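La hora de la sombra

En Grarton el mercado abre a las siete y a las once ya no queda casi nadie en el lado de poniente. Los puestos de fruta se van corriendo hacia la pared del ayuntamiento según avanza la mañana, y los compradores con ellos. El reglamento municipal asigna a cada vendedor un número pintado en el suelo, pero en verano el número se respeta poco. El sitio lo decide el sol.

La plaza se reformó hace once años. Antes había dos filas de plátanos y un quiosco de música; ahora hay losas claras, bancos de piedra sin respaldo y un aparcamiento subterráneo. Los árboles nuevos crecen en macetones, porque debajo está el techo del garaje y no hay tierra suficiente para raíces. Son perales de flor, bonitos en marzo. En julio dan la sombra de un paraguas.

El domingo 14 de julio de 2019 las losas estaban tan calientes a media tarde que los bomberos pidieron a los vecinos que no sacaran a los perros. Esa semana el ayuntamiento anunció que estudiaría poner toldos. Fue el principio de una discusión que todavía dura, y que en el fondo trata de algo que los urbanistas dejaron de enseñar durante décadas: por dónde pasa la sombra, a qué hora y para quién.

Un oficio olvidado

Kalevi Jääskeläinen llegó a la ciudad desde Kuusisto, donde el problema es el contrario. Allí un arquitecto pasa media carrera persiguiendo el poco sol de invierno, girando fachadas y ensanchando ventanas para que entre algo de luz a mediodía. «Las cuentas son las mismas», explica. «Solo cambia el signo».

Su despacho ocupa un bajo con la persiana a medio echar. Tiene una mesa larga, un ventilador y una colección de planos antiguos que compra en subastas. El que más enseña es el de un barrio de Plullbridge trazado a finales del siglo XIX, con calles estrechas orientadas de norte a sur y patios comunicados. El autor anotó al margen, a lápiz, las horas en que cada acera quedaba a cubierto. No era un capricho. Las lavanderas, los carteros y los repartidores de hielo trabajaban en la calle, y el trazado los tenía en cuenta.

Aquella costumbre se perdió por varias vías. Una fue el coche, que pidió calles anchas. Otra fue el aire acondicionado, que trasladó el calor de dentro afuera y permitió construir de cualquier manera. La normativa también ayudó: las ordenanzas de muchas ciudades exigen un mínimo de horas de sol por vivienda, heredado de las campañas contra la tuberculosis, y casi ninguna dice una palabra sobre la sombra.

Jääskeläinen lleva años pidiendo que se regule. Propone que cualquier trayecto a pie hasta un colegio o un centro de salud tenga a mediodía un tramo cubierto cada pocos pasos, con árbol, soportal o lo que sea. En Grarton la propuesta se ha debatido dos veces y dos veces ha vuelto al cajón.

El caso de Clukach

Donde sí salió adelante fue en Clukach, un barrio de bloques de los años sesenta con 697 viviendas y una sola calle comercial. El presupuesto era pequeño y se decidió no tocar el pavimento. Se plantaron 98 almeces en la acera este y se colgaron lonas de fachada a fachada, pero solo en las cinco manzanas donde se concentran las tiendas y la parada del autobús.

Los almeces son lentos. Un almez joven tarda en servir de algo, y los vecinos lo sabían cuando votaron. Las lonas debían cubrir ese hueco. El primer modelo, de malla blanca, deslumbraba a los del primer piso y hubo que cambiarlo por otro de color arena. Una tormenta de septiembre arrancó tres. Desde entonces se retiran al acabar la temporada — antes quedaban puestas todo el año — y se guardan en el sótano de la biblioteca.

En la farmacia de la esquina dicen que la gente mayor ha vuelto a salir antes de comer. El frutero se queja de que con las lonas los tomates se ven amarillos y ha puesto una bombilla encima de la caja. La dueña de la mercería, que votó en contra, pidió el verano pasado que prolongasen la última lona dos metros para que le llegara a la puerta. Se la prolongaron.

Dibujar lo que se mueve

El cálculo de una sombra es geometría de bachillerato. Hacen falta la latitud, la fecha, la hora y la altura del obstáculo. Lo difícil es decidir qué se hace con el resultado, porque la sombra que alivia una acera en agosto puede dejar helada una cocina en enero. Por eso los estudios serios trabajan con el año entero y no con un día de calor.

Durante mucho tiempo se usaron maquetas de madera y una lámpara sobre un brazo articulado, que se iba moviendo según unas tablas. Hoy se hace con ordenador.

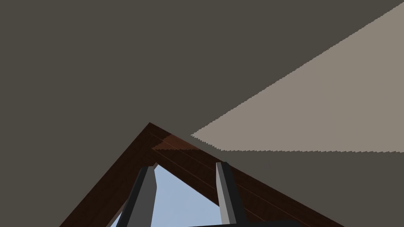 Lo que cuesta un árbol

La objeción habitual es el dinero. Un árbol adulto trasplantado puede pasar de 1.000 euros con el riego de los primeros veranos, y una parte no prende. Las lonas son más baratas de comprar y más caras de mantener: hay que montarlas, lavarlas, desmontarlas y asegurar los anclajes, y cada comunidad de propietarios tiene que firmar un permiso para que le taladren la fachada. En Clukach hubo un edificio que se negó y la lona, en ese punto, hace un quiebro.

En Grarton los macetones siguen donde estaban. El concurso de los toldos quedó desierto en la primera convocatoria y se ha vuelto a publicar con un plazo más largo. Mientras tanto, los vendedores han pedido por escrito que el mercado de verano empiece a las seis. El ayuntamiento les ha contestado que tendría que consultarlo con el servicio de limpieza, que entra a esa hora.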